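Kitchen sim working group - minutes of the July catch-up

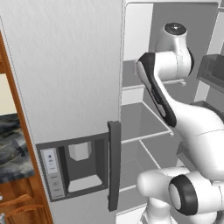 Briltusside, July

I took the notes again, so blame me for any gaps. We started at 2:15 with everyone on the call except the Widmer people, who joined partway through item 2.

1. Last month's actions
All closed bar one. The Kostel planner is now pinned to the same build on every machine, so we should stop getting different paths out of the same seed (fingers crossed!). The log viewer fix is still mine and I still haven't done it. Carried over.

2. Fridge reach task
This took up most of the hour. We ran 1000 seeds of the reach toward the lower shelf with one door closed and the other open, and the planner found a path in more than 480 of them. Better than June, but not where we want it. Most of the failures look the same when you replay them - the lower link comes in close to the handle on the closed door, the collision checker gets nervous and the planner gives up early. The Widmer folks think our padding is too fat around thin parts. I reckon they're right, though I'd also like to look at the door bins, which are still one big block in the collision model even though they render as two.

Agreed: cut the padding on the handle only, leave the shelves alone, rerun the same 1000 seeds.

3. Glass shelves and the depth camera
Long chat, no decision. Our simulated depth treats glass as solid, and everybody knows a real sensor won't be that kind. Avesar has a noise model we could borrow. Somebody asked whether the dispenser recess needs the same treatment and we parked that for next time.

4. Nightly tests
Seed 1244 crashes the controller every single night. It's a bad joint limit at startup, nothing to do with the fridge. Skip it for now, with a note in the config so we don't forget why.

5. Colour settings
Leave them as they are until the rerun is finished.

Actions
Handle padding and rerun - planning team
Split the door bins in the collision model - me
Try the Avesar noise model on one shelf - perception team
Log viewer - me, really this time

Finished at 3:20. Next catch-up in August, same link.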